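Subject: Re: sorting small hair accessories - claw clips vs. everything else
Date: 2019-03-27
List: Irard home storage list

Replying to the item on spring fatigue first, then to the sorting question.
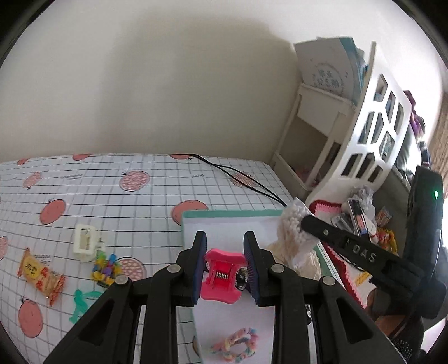
A claw clip fails at the spring or at the hinge, almost never at the teeth. If it is stored clamped on a card or a divider, the spring sits under load the whole time. I keep mine closed and empty, in a drawer tray from Tiltel with 18 compartments. After two years I have thrown out 5 clips, all of them from the period when they lived clamped on the rim of a basket.

> I sort by color at the moment. Everything comes out on the bed, gets
> sorted, and a week later it is one heap again. The mini clips end up
> inside the hair ties and I spend more time untangling than sorting.
> Would it be better to go by size? I have the Stefanou box with the
> six fixed sections.

Neither. Sort by what catches on what. With six sections I would do:

1 - claw clips, pink plastic ones and the like, closed
2 - flat clips, including the open rectangular type
3 - mini clips, with a lid or in a small bag
4 - twisted hair ties, the rainbow ones too
5 - hair bands, laid flat
6 - spare, for whatever needs repair

The mini clips are the ones that cause the tangling, so they go in first and the lid goes on before you touch the ties. Color can be a second pass within a section if you care about it. I don't.

On the bed as a work surface: a patterned sheet makes small parts hard to find. Put a white sheet of paper on a board and work on that. A spring that pops out is easy to spot on white, and the board can be tipped into the box at the end. Snacks stay off the board - crumbs in a hinge are tedious to get out.

The Plernine inserts mentioned earlier in the thread do not fit the Stefanou box. They are too tall by 5 mm and the lid will not latch.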